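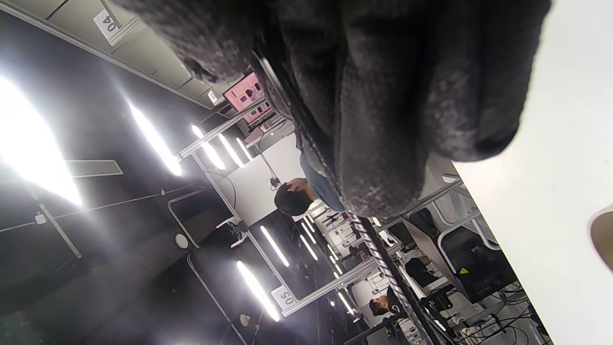 Number signs 04 and 05, with the tube lights overhead.

Search this course Enter keywords Go

Workroom Layout, Unit 12: Light, Signs and the Tabletop
15 Jul 2026
By Teodora Dumitrescu

Read this before the second practical. The reading is in the Brudar binder, room 839.

1. Overhead signs
A number sign should be readable from the main aisle while people are standing at their tables. Hang it from a crossbar or a ceiling panel. Signs taped to tabletops get covered by the first box someone puts down. Use two digits all the way through, so 04 and not 4, and match the number on the supply list.

2. Light
Long tubes in rows give fairly even light, but a white top under a near tube can glare. Check this from the working position, standing and seated. Glass is the hardest thing to judge – a jar with flat sides throws back more reflections than a round one, and dark contents are easiest to see against a white top.

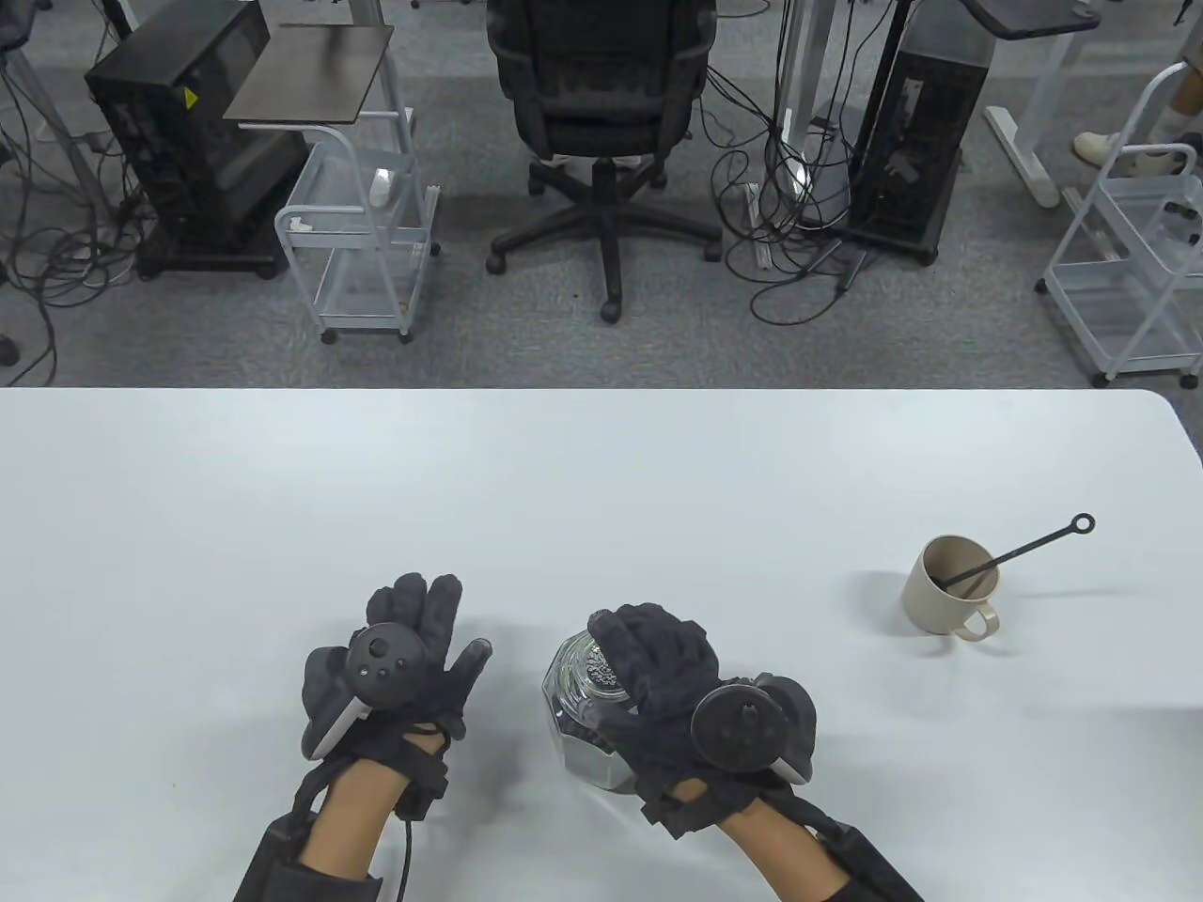
3. Small items on the table
Keep the jar in front of the person using it and the mug off to one side. A long stirrer left in a mug sticks out past the rim and is easily caught by a sleeve. Lay it flat when the mug has to be moved. Grip a jar by the side, near the rim, and hold the base with the other hand if it is full.

4. Floor
Cables go along the wall or under a cover. Chairs are pushed in when not in use.

For next time: draw one table from above, to scale, and mark the mug, jar and nearest light. Hand drawings are fine. Drita Atanasov will collect them, and late work goes in box 41.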